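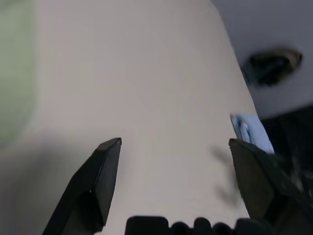
The gripper up close, black fingers open, bit of light blue cloth by the right-hand tip. Wrist camera view.

Trirkance arm kit -- first impressions

Angelica Navarro, for the Dreltville makers' newsletter

Writing this fast, the copy is due and I've still got the kit all over the bench. People keep asking at open nights whether the Trirkance is worth it so here are my notes, more or less in the order I wrote them down.

What it is. A tabletop arm with a two-finger gripper and a small camera at the wrist. Comes with the Yap software for teaching it moves, plus a year of the support plan. Gonham sells it and does the repairs. You can buy the arm without the gripper but I don't know why you would, unless you plan on making your own end for it. A few of you do. Fine.

We have it on loan until June. After that it goes back or we pay.

Setup. Six bolts to the bench, one power brick, one cable to the laptop. Manual says 15 minutes. Took me most of an evening, mainly becuase the clamp plate didn't like our bench top and I had to go find longer bolts. If you've got a normal bench you'll be ok. Do run the cable on the left side. I ran it on the right first and it caught on the elbow every time the arm folded back. The manual does show this, page 49, in a drawing about the size of a stamp.

Yap installs clean on the newer club laptop. On the old one it opened and then sat there. I gave up on the old one. Also it wants an account before it'll do anything, and the confirmation mail went to spam.

The fingers. Black, squared off at the ends, kind of wedge shaped. Good for flat stuff and edges. They close evenly and stop when they meet something, with a force setting from very light up to more than you'd want on your thumb. Light setting is lighter than I expected. Held a paper cup with no dent. Round things are harder. A tennis ball was ok, a jar lid was not, it kept squirting out sideways until I wrapped rubber bands on the tips. Gonham has a soft pad set for this which costs extra and was out of stock when I asked.

Swapping fingers is two screws each side. Small ones. Put a tray under before you start, I lost one and found it in my shoe.

Cloth. This is what I mostly wanted to try, for the sewing people. Picking one piece of fabric off a pile is the thing everybody asks about. So, results are mixed. Cloth with a fold or a bump standing up, it gets it. Pinches the bump, lifts, carries it over, drops it. Cloth lying dead flat, mostly misses, or takes two layers. You end up fluffing the pile by hand first and at that point you might as well move it yourself. Thick cotton better than thin. Fleece best of all. Anything slippery, forget it.

I also had a go at draping a cloth over a bigger shape and taking it off again. Off is easy. On is a mess, it lands in a heap. Somebody more patient could probably do it with a slower drop and some practice on the angles.

The camera. Better than I thought in some ways, annoying in others. You see both fingertips the whole time, and that helps a lot for lining up. But when you get in near something large it blots out most of the view and you lose track of where the rest of the bench is. Anything pale and smooth is the worst for this, there's nothing on it to judge distance by. Stuff further back goes blurry as well. I ended up looking over the top of the laptop at the real arm half the time. A second camera on a stand would fix it and Yap does take a second one, so if anyone has a spare webcam please bring it in.

Light matters too. Ours comes from overhead and the fingers throw shadows when they get in close. I got used to using the shadow to tell how near I was -- when it meets the fingertip you're touching. A desk lamp from the side made it worse.

Teaching moves. Two ways. Grab the arm and drag it through the move by hand, or use the sliders on screen. Drag is much nicer. Press the button on the wrist, move it, press again at every point you want kept, then hit play. It'll repeat that all day as long as nothing on the bench has moved. If something HAS moved it will happily close on thin air and carry nothing across to the box, and then open up like it did something. There's a check you can turn on for that, it's under Grip and then Advanced, and it's off out of the box. Turn it on.

The "find object" mode is in the brochure in big letters. You draw a box on the camera picture and the arm goes after whatever's in the box. Worked well on a red block. Worked sometimes on a sock. White things on a white table, no. I'd call it a beta and I wouldn't pay for it by itself.

Saved moves can be shared as a file so I put mine in the club folder, the ones called trk_ at the front. Don't run trk_lift_old, it swings wide and hits the shelf.

Noise. Low whir, louder when the elbow goes up. You can talk over it. There's a beep on startup I have not found a way to switch off.

Safety. It stops when it bumps you, I let it bump my forearm on slow and it was like a nudge. Slow only please. Red button is on the base and it works, but reach for it from the front, if you go round the back you're reaching under the elbow. No long sleeves hanging near the gripper. Tie hair up. Under 15s with an adult next to them, same rule as the drill press.

Cost. The loan is free. If we keep it, Gonham quoted us 189 a month on a lease, support included, soft pads not. Buying outright is an option but I haven't got that price in writing yet and the number I got on the phone changed between two calls, so I'm not printing it. Support has been good so far, I'll say that. Asked a dumb question about the force setting in the morning and had a real answer by lunch, from a person, with a screenshot.

Things I liked: drag teaching, the light grip, support. The fact that you can stop halfway through a move and pick up from there.

Things I didn't: the account business, the drawing on page 49, pads out of stock, find object. The case it comes in, which is foam with cutouts and you only get the arm back in there if the elbow is folded one exact way. Take a photo before you lift it out. I didn't.

Who's it for? If you do the same small job over and over and the parts sit in the same place, it's good. Sorting blocks, loading a tray, handing off parts from the printer. The printer group should really come and look at it. For fabric I'd wait, or come and show me what I'm doing wrong. For teaching kids, yes, they had the drag thing figured out way quicker than me and were making it wave at people.

Would I lease it? For the club, maybe, if enough of us use it. For my own garage no, too much money for what I'd do with it.

Still to try before it goes back -- the second camera, the soft pads if they ever show up, heavier stuff (the spec sheet is vague on the limit, I've emailed them), and running it off a saved schedule wihtout anyone pressing play.

Demo is 22nd May in the back workshop, doors at six. Bring things for it to pick up. Nothing wet, nothing breakable you care about. If you want a turn teaching it, put your name on the sheet by the door, and install Yap and make the account at home first so we don't all sit there waiting on mail.

Questions to me at the bench or through the newsletter inbox. If you borrow the small hex key from the kit PUT IT BACK, it's an odd size and there's just the one.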